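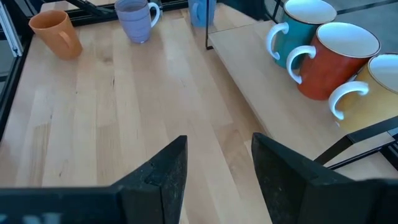
Temps de lecture : 4 minutes

Notes pour l'intervention de mardi. Projet tasses, deuxième année, option robotique. Durée prévue : un quart d'heure, questions comprises.

Ouverture

Bonjour à toutes et à tous. Je vais vous présenter ce que notre groupe a fait en atelier depuis la rentrée : apprendre à un bras à saisir une tasse et à la poser sur une planche surélevée, à droite du plan de travail. Le projet s'appelle Harkix. Il est encadré par Elfriede Marti, qui suit aussi le groupe de vision de première année.

Je ne reviens pas sur le cours de cinématique, vous l'avez tous eu. Je parle des données, de la prise par l'anse et de ce qui nous a fait perdre du temps.

(Laisser la première vue affichée pendant toute cette partie.)

Le poste de travail

Vous avez sous les yeux ce que voit la caméra de poignet. Les deux doigts noirs en bas sont toujours présents à l'image, et c'est utile : le modèle apprend à placer la tasse par rapport à eux. Au début, un membre du groupe voulait les masquer. Nous avons essayé, les prises étaient moins bonnes, nous avons arrêté.

Le plateau est en bois clair, à lamelles. La planche est du même bois, et c'est une difficulté. Vu du poignet, le bord de la planche se distingue mal du plateau, surtout quand la lumière vient d'en haut. Nous avons gardé ce bois parce que refaire le plateau aurait pris deux semaines sur le calendrier.

Les tasses

Nous avons choisi volontairement des tasses qui ne se ressemblent pas. La tasse orange, à gauche, est mate et légèrement conique. Les trois qui sont alignées sur la planche sont cylindriques, brillantes, blanches à l'intérieur, avec une anse blanche. Pour la caméra, ce sont deux problèmes différents : le brillant donne des reflets, et une anse blanche se détache bien du bois alors qu'une anse de la couleur du corps se confond avec lui.

Regardez aussi l'orientation. Sur le plateau, l'anse de la tasse orange est vers la droite, celle de la tasse bleu lavande aussi. Sur la planche, les anses sont vers la gauche, donc vers le centre de la table. C'est la consigne de rangement que nous nous sommes donnée : anse accessible. Elle oblige le poignet à tourner pendant le transfert, et c'est là que nous avons eu le plus d'échecs.

(Pause. Demander si tout le monde voit bien l'écran du fond.)

La collecte

Nous avons enregistré 2 813 démonstrations en téléopération, par équipes de deux. Une personne conduit, l'autre remet les tasses en place et note le résultat. Après tri, nous en avons retiré 225. Motifs principaux : tasse poussée au lieu d'être saisie, enregistrement lancé trop tard, anse mal orientée à la dépose.

L'objectif de départ était de 3 000. Nous ne l'avons pas atteint, la salle étant prise le mardi après-midi par le cours d'automatisme. Je le dis maintenant, la question viendra.

Le tri a été fait à la main, par lots. Chaque lot était relu par quelqu'un qui n'avait pas conduit ce jour-là. C'est long mais je recommande de garder cette règle l'an prochain.

La prise

Deux stratégies ont été comparées.

Première stratégie : un doigt à l'intérieur de la tasse, l'autre à l'extérieur, prise par la paroi. Simple à conduire, fonctionne avec toutes les formes. Inconvénient : à la dépose, le doigt extérieur touche la tasse voisine. Sur la planche, la tasse rouge-orangé et la tasse moutarde sont proches l'une de l'autre, il reste peu de place pour passer.

Deuxième stratégie : prise par l'anse. Plus délicate, mais la dépose est plus propre. C'est celle que nous avons retenue pour la suite. Pour la tasse conique, il faut descendre plus lentement, sinon elle bascule.

Ce qui n'a pas marché

Le garnissage des doigts. Nous avons collé des patins découpés par l'atelier Reisinger. Ils se décollaient au bout d'une séance. Nous sommes revenus aux doigts nus et nous avons réduit la vitesse de fermeture.

L'ordre des couleurs. Nous placions toujours les tasses dans le même ordre, sans y faire attention. Le modèle a appris cet ordre. Quand nous avons permuté deux tasses, il est allé chercher la bonne couleur au mauvais endroit. Depuis, l'ordre est tiré au sort avant chaque lot, sur une feuille fixée près du poste.

L'étalonnage de la caméra. Fait une fois en début de projet, jamais vérifié ensuite. Elfriede Marti s'en est rendu compte en décembre. À faire au début de chaque séance.

La suite

Le groupe présente le projet à la rencontre inter-écoles de Desamberg. L'épreuve porte sur des tasses que nous n'aurons pas vues avant. Nous préparons donc un jeu de test séparé, prêté par la cafétéria Aso, qui ne servira pas à l'entraînement.

Il reste à écrire la procédure de démarrage du poste. Ceux qui veulent reprendre le projet peuvent venir voir une séance, il suffit de s'inscrire auprès de Mme Marti.

Questions

(Si l'on demande le taux de réussite : les essais sur le jeu de test ne sont pas terminés, ne pas donner de chiffre.)

(Si l'on demande pourquoi une seule caméra : choix imposé par le règlement de l'épreuve.)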